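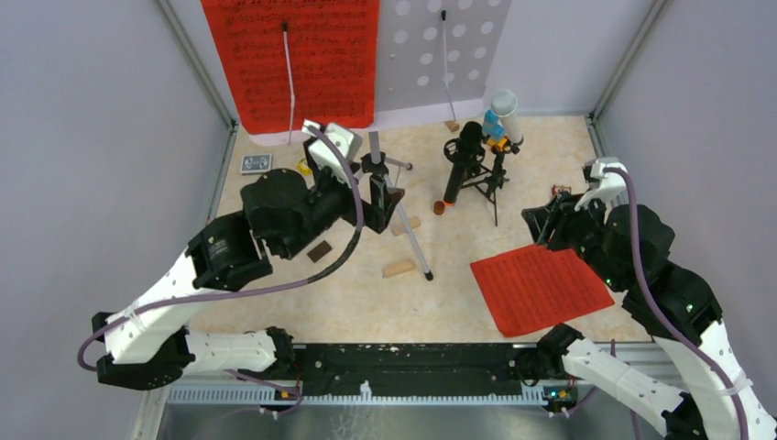 Two-arm cell with walled enclosure; cables run along both arms.

The Drustelex rules are a set of good practice notes for shared two-arm robot cells, first drawn up at Malabanan and later taken over by Orkari. Not a formal standard. Covers small bench cells only, arms on a common rail, fixed walls.

Layout
Loose items (blocks, cups, stands) may stay on the floor of the cell during a run but must be on the item list. Tall items, e.g. a microphone stand or tripod, are entered seperately with their height. Limit is 600 mm, anything over needs sign-off.

Cables
Outside routing allowed. Slack checked with the arm at full reach, both sides, before first run of the day. Rule 5 bans tape as a permanent fixing.

Speed
Wrist speed capped at 232 mm per second while both grippers are past the centre line. No cap given for one arm working alone, a gap often critcised.

Walls
Posters and panels count as part of the wall if fixed flat. Sticks or poles leaning on a wall do not, and go on the item list.

Adoption
Used at Himow since the second version, with own wording for the stop button section. Current text has 528 numbered lines. Third version in draft, expected January.

See also: Cell item list; Shared workspace; Stop button placement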